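Stusovside gets a rulebook for its practice kitchens

February 2024

I've been waiting on this one for a while, so forgive me if I gush a little. The Stusovside group has finally put out its good practice rules for testing household robot arms in simulation, and I spent most of last night reading them with a pot of tea going cold next to me. They're short (bless them) and you can get through the whole thing before lunch.

If you've followed my posts on Tastitar you'll know the problem. One lab says its arm can clear a table, another lab says the same, and then you find out the first one ran the same tidy layout over and over while the second shuffled everything between runs. Comparing the two was hopeless. Jastton and Pavliuk have both been grumbling about it since at least October, and both have signed up to the new rules.

So what's in there? The big one is that any success rate has to come from 40 runs or more per task, with the starting layout changed each time. You also have to publish the failures, and that includes the runs where the simulator itself did something silly. If an object starts out hanging in the air or sinks into a counter, you log it and you keep it in the report. I cheered at that, I really did. People have been quietly tossing those runs for years and it makes the numbers look a lot better than they should.

There's a section on sharp things too, and I expect it'll get the most argument. Knives and forks get tagged as hazards even in a purely virtual kitchen, and the gripper's path near them has to be recorded separately from everything else. Some folks on the mailing list think that's overkill for objects that can't cut anybody. I'm with the authors here! Habits picked up in the simulator have a way of following the arm into a real house.
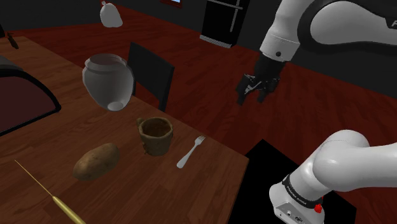 Kaja Tamošiūnaitė, who edited the rules, told me the hazard section went through 3 full rewrites before everyone could live with it. "The first version tried to cover every utensil in the drawer," she said. "We were never going to finish." She'd like to see a matching set for real kitchens next, though she wouldn't give me a date and I did ask twice.

Sign-up is free for universities and small shops. Bigger companies pay 3000 dollars a year, and that goes toward keeping the shared layouts and the reporting forms up to date. Comments on the first edition are open now, and if you write in, please say which simulator you use. Kaja says half the messages so far leave that out and she has to write back to every one of them.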